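The sorting arm at Irkine: what has changed so far
Ruan Gumede, returns floor 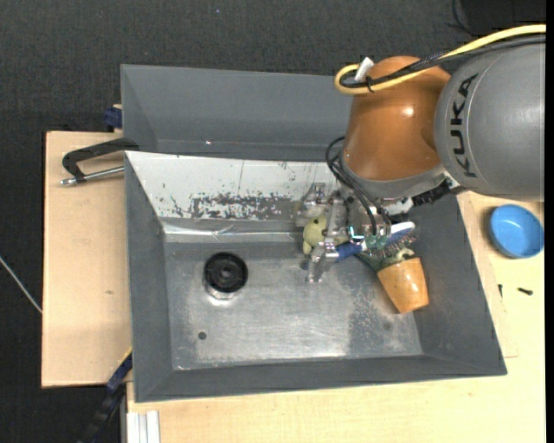
Staff at the Tse Road site have been asking what the arm means for the returns floor, and after a month of hearing it called a colleague I'd like to put down what I've seen from the bench. The project is called Turnero and the pitch was simple: the arm clears mixed items out of the basins and we stop bending over them all day. I have nothing against that, my back least of all. But look at what it is being asked to deal with. A brush, a plush toy and an artificial plant lying on its side in its pot are three quite different jobs for one metal gripper, and Ka-ming Chang on lates could have all three sorted while telling you about the football.

Management's figure is 2,912 items handled in September. Fine, but the same sheet lists 137 stops, and every stop means one of us leaving our own work, checking the basin and pressing resume. That time goes down as "general duties". Hiu-tung Lo has asked twice for it to have its own code and is still waiting.

The two of us moved over to minding the arm also went from a rotating job to a fixed one. We used to swap between unpacking, sorting and the desk. Now it is mostly standing and watching, and I go home more tired than I did before. Gheorghița Nistor disagrees, I should say. She likes the quieter shifts and her wrists are better for it.

No posts have gone, and Hoi-yan Yip has told the floor that none will before the trial ends. I would like that in writing, along with who gets trained to maintain the thing and whether the pay moves with it. There is an open meeting in the canteen on Fri 4 October, after the early shift. Bring your own stop sheets if you've kept them.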